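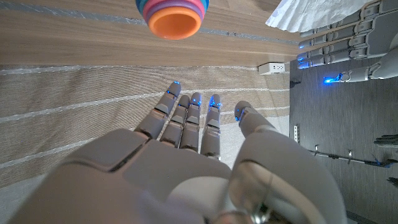 Open hand over a woven rug, blue lights at the fingertips.

Cellar Technician, Red Wines (full time, permanent)
Driltska Cellars, Skastorley site
Posted May 29, 2021

Driltska makes still red and white wine from its own vineyards and from fruit bought under contract. The Skastorley cellar handles all of the reds. We ferment in open-top tanks and age in 196 barrels, mostly second and third fill, with a smaller number of new barrels bought each year. The cellar technician reports to the cellar manager, Maarten Bakker.

Duties
Receive and weigh fruit at harvest; run the sorting table and destemmer.
Carry out punch-downs and pump-overs to the written schedule for each tank.
Take density and temperature readings twice a day during fermentation and enter them in the tank log.
Press, settle and rack to barrel.
Top barrels, check free sulfur dioxide and adjust on instruction from the winemaker, Ljubica Stojanović.
Prepare blends for bench trials and assemble the final blend in tank.
Clean and sanitize tanks, hoses, pumps and presses before and after use.
Assist with bottling, which normally starts in February. The line is leased and runs at 1000 bottles per hour.

Requirements
Two full harvests in a commercial winery, at least one of them in red wine production.
Working knowledge of basic cellar analysis: density, pH, titratable acidity, free and total sulfur dioxide.
Able to lift 50 pounds and work on ladders and catwalks.
Forklift certificate, or willingness to get one within 3 months of starting (we pay the course fee).
Confined space training is given on site and must be passed before any tank entry.
A degree in winemaking is useful but not required. Applicants with a strong harvest record and no degree will be considered on the same terms.

Hours and pay
The standard week is 40 hours, Monday to Friday. During harvest the cellar runs six days a week in two shifts, and hours over 40 are paid at time and a half. No leave can be taken from the first pick until the last press load is drained – please check your calendar before applying. Pay is hourly and set by experience; the range will be sent to every applicant called for interview. Health cover starts on the first day of the second month. Staff receive a monthly wine allowance.

Housing is not provided. There is no bus to the site, so you will need your own transport.

How to apply
Send a resume and the names of two references from past harvests to Shiyu Fan, Personnel, Driltska Cellars. List the tonnage, the main varieties and your own tasks for each harvest worked. A cover letter is optional – one page at most. Interviews are held at the cellar and include a short practical test on pump setup and barrel topping.

Questions on the lab side of the work may be sent to Karthikeyan Bangera.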